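Home | Forums | Equipment and Services | Members | Search

Udico hand-held gripper kit: review after a first work order
Posted by Piyumi Pramanik in June
12 replies | 3 shares

Our laboratory has completed its first order under the Udico service plan, which covers a pair of hand-held grippers, the recording software and one round of replacement parts. The order called for garment folding. I submit the following assessment for members who are considering the same plan.

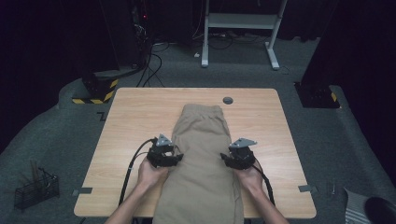
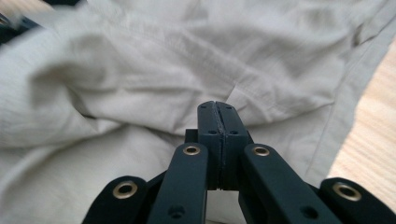 The kit is sold for general household tasks, and the published guide devotes 2 of its 38 pages to cloth. In our judgment this is insufficient. Operators received the guide one day in advance and still required coaching on how to approach a garment. Khaki trousers with a gathered elastic waistband, laid lengthwise on the table, are a reasonable test for any two-handed tool, and they exposed the question we most wish Udico to address: the fingers are thick blocks with squared-off tips, and a single layer of cloth is difficult to separate from the one beneath it. We completed 224 folds and rejected 37 of them on review, most often for a second layer picked up with the first. The software performed as stated. We would renew the plan, subject to better finger options.

----

O_Saha
Reply

I thank the author for the figures. I must disagree with the conclusion concerning the fingers. Our group at Gritden operated the same kit on towels and found the wide tip to be an advantage when pressing and sliding a fold flat. A thinner finger will pick up one layer more easily, but it will also mark soft fabric. Were the rejected folds spread evenly among operators?

----

Piyumi Pramanik
Reply

They were not. Two newer operators accounted for the greater part. I accept that training is a factor - however, a product offered to general users should not depend on it to this degree.

----

a.grabowska
Reply

Members should be aware that Edine offers a rival kit with interchangeable fingers. We evaluated both. The Edine unit is heavier, and our operators asked for breaks sooner. Its cable is also shorter. With the Udico pair we route each cable back along the forearm and secure it at the elbow, and we have had no complaints.

----

Sumaiya Chowdhury
Reply

Has any member obtained a written price for the second year? Our purchasing office was quoted one amount by telephone and another by mail. The Udico representative has not resolved the difference.

----

O_Saha
Reply

We hold a written quotation. Please request it by private message, as its terms do not permit posting.

----

gazi_lab_desk
Reply

The replacement parts provision deserves closer attention than it has received. It covers fingers and fasteners. It does not cover the linkage arms, and our request for one was billed in full. The original post describes the provision as "one round of replacement parts," and readers may take this to be broader than it is.

----

Piyumi Pramanik
Reply

The correction is accepted. The agreement lists fingers, fasteners and cables only. I have asked Udico whether a thinner finger may be supplied under the same provision and will post the answer when it is received.

Page 1 of 2 | Next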